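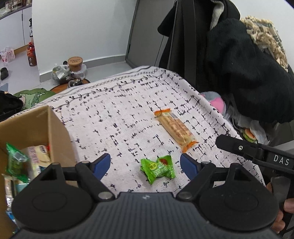 Green candy between the open fingertips, wafer or biscuit bar behind it, snack box at left.

From: Prandatum student project, packing group
To: Muvham robotics club list
Date: 2024-03-04
Subject: Re: Candy picking, which items to keep

> We have 174 recordings since October and 119 of them passed the
> check. Most of the rejects are the small twist-wrapped candies. Can
> we drop those and stick with the long bars? The Voltmont entry form
> only says "packaged food, mixed sizes". Also, does the second gripper
> have to stay in for the single-item task?

I would keep the small ones. "Mixed sizes" is going to be read as mixed by whoever scores it, and if we only bring bars we lose that part of the points.

I went through the rejects last night. 17 of them were started before the fingers were fully open, so they say nothing about the candy. Please redo those first. Open all the way, wait a second, then come down over the item with one finger on each side.

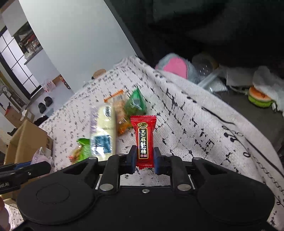 Red sesame candy held upright, one pad on each side, the top seal above the fingers.

For the red ones, try to grip across the body and leave the crimped top free. The label then stays readable, and the Prydderch script needs that to name the file. If the script returns "unknown", type the name in by hand and carry on.

Yes, keep the second gripper in. The form asks for the same setup in every task and I don't want two folders with different settings.

The shared drive shows 871 MB left for our group. Please clear your test clips before you upload anything new, and leave the October folder alone until the report is in.

Next batch: small candies only, same cloth, same box.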